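Hetidari Robotics Board > Data Collection > How many demos before you change the setup?

tinkerbell_dan
17/04/2018

So I've been collecting pick-and-place demos at home for a couple of months now, and I'm at 300 for one task. Same basket, same surface, same arm. The policy does fine as long as the basket stays where I trained it. Move it a hand's width and it reaches for the old spot like it's homesick.

My question is whether I should keep piling on demos or start over with more variety. I drive everything by hand with a Flurov controller and I'm slow, so starting over hurts. A good evening is maybe 6 clean runs before my wrist gives up.

The other thing bugging me is the surface. My wrist camera sees a lot of marble pattern and not much else until the fingers get close to something. I'm wondering if the network is reading the veins like a map. 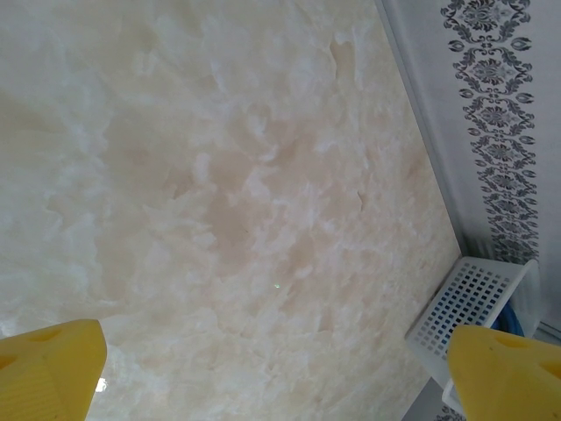 Delwyn Maihi wrote back to me by email that it almost certainly is, and that I should throw a plain sheet over the surface for half my runs before blaming anything else. I like the idea but I hate ironing, so I'm asking you all too.

gravelpit
Don't start over. Keep the 300 and add 100 with the basket in new places. I did that on my Rerkden arm and it was plenty. Start the arm from different poses too - everybody forgets that one.

mossyoak77
I'd go the other way. If three quarters of your data says "basket lives here," the new stuff gets drowned out. I'd train on the 100 alone first and see how it does, then mix the old ones back in a bit at a time.

gravelpit
Drowned out, sure, if you sample them evenly. Just weight the new ones heavier. It's one line in the loader. Tossing 300 good demos makes me want to lie down.

mossyoak77
I didn't say toss, I said wait!

Nicanor Quezada
Are you keeping your fumbled runs? The ones where you miss, back up and try again were worth more to me than the clean ones. I used to delete them all and my arm had no clue what to do after a bad approach. Just trim the part where you sit there thinking.

tinkerbell_dan
Oh no. I've been deleting those. All of them.

OK, plan for now: 100 new ones, basket moved before each run, sheet down for half, fumbles stay in. I'll train it both ways and post the numbers for gravelpit and mossyoak77 to fight over. Does anyone know if the Fothergill logger can save the starting pose by itself, or do I have to type it in every time?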